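Support > Water dispensers > Stillus Lo > Set-up guide > Section 4
Search this guide Enter a word or part number Go

4. Placing the dispenser and filling it for the first time

This section applies to the Stillus Lo counter-top water dispenser supplied by Bonivetti for use in offices, staff rooms and shared kitchens. It should be read together with Section 3 (Unpacking) and kept near the unit. Persons who have not read the safety notes in Section 1 should not attempt the steps below.

Choosing a position

The dispenser must stand on a firm, level surface able to carry the weight of the unit with a full 19-litre bottle in place. Leave a gap of 300 mm between the rear grille and the wall. The sides need less room, but must not be pressed against a cupboard or a refrigerator. Do not place the unit in direct sunlight or beside a radiator, and do not run the mains lead across a walkway.

A surface on which food is also served is acceptable, provided that it is wiped down daily and that crumbs are kept away from the drip tray.

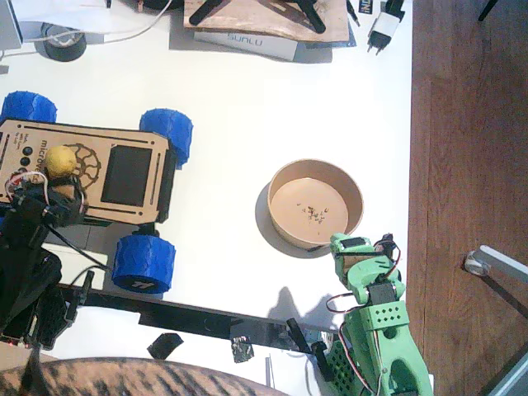

Where the dispenser is to be moved after it has been filled, it must first be switched off, unplugged and drained through the rear outlet. Two persons are required to lift it. Do not tilt the unit at any time. If it has been laid on its side in transit, stand it upright for four hours before connecting it to the mains.

Fitting the first bottle

1. Wash and dry your hands.
2. Check that the power switch at the rear is set to OFF and that the drain cap is tight.
3. Remove the dust cover from the bottle collar and put it in the document pouch. It will be needed if the unit is stored.
4. Wipe the neck of the new bottle with one of the sealed wipes supplied. Peel off the paper label, but leave the inner cap in place.
5. Lift the bottle by the base and neck, turn it over and lower it straight down on to the collar. The inner cap is opened by the collar pin.
6. Wait until the air bubbles stop, then hold a jug under the cold tap and press the lever until water runs in a steady stream. Repeat at the warm tap.
7. Throw away this first jug and repeat step 6 once more.
8. Plug in the unit and set the power switch to ON. The green light shows that the cooler is running.

Note: Water drawn within the first hour may not be fully chilled. With the dial at its lowest setting, cold water is delivered at 5 °C once the unit has settled.

Caution: Never switch on the dispenser with an empty tank. Damage caused in this way is not covered by the guarantee.

Caution: The warm tap is fitted with a child lock, which is engaged when the unit leaves the factory. The lock should be released only where all users are adults - see Section 6.

Fruit, cordials and other additions

Nothing except plain water may be put into the tank or the bottle. Users who wish to add lemon, mint or cordial should do so in their own glass or in a separate jug. Fruit acid will dull the lining of the tank, and pips and pulp will block the taps. Cut fruit should be kept covered in the refrigerator and should not be left on the drip tray overnight.

Whole lemons should be rinsed under running water before slicing, even if they are to be peeled. Jugs with fruit in them should be emptied and washed at the end of each working day.

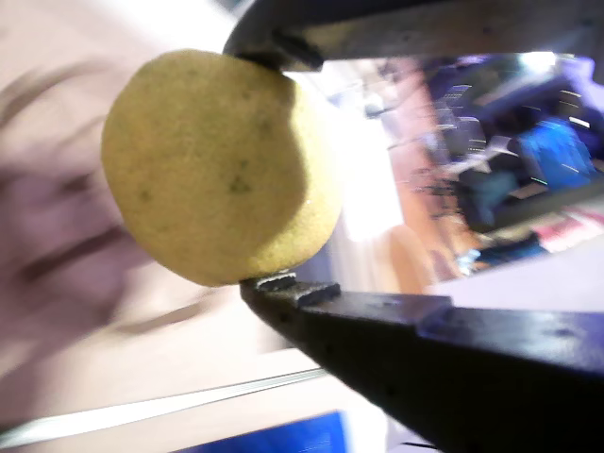

CLONELL, July

The following changes have been made to this section and replace the wording in earlier printed copies.

The descaling liquid formerly packed with the Stillus Lo is no longer supplied. Sachets of descaling powder are now provided in its place and are stored in the pouch behind the side panel. Use one sachet at each clean, dissolved in cold water as directed on the packet. Do not use vinegar or lemon juice as a substitute.

The drip tray has been altered and now lifts out from the front. On older units the tray must still be slid to the left before it is raised. Both types may be washed in warm soapy water. Neither is suitable for a dishwasher.

Sites that receive bottles through the Clonell depot should return empty bottles with the blue cap fitted. Bottles returned without a cap will be accepted, but the deposit may be credited later than usual.

Regular cleaning is described in Section 5. Replacement collars, taps and drip trays may be ordered from Bonivetti by quoting the serial number on the rear plate.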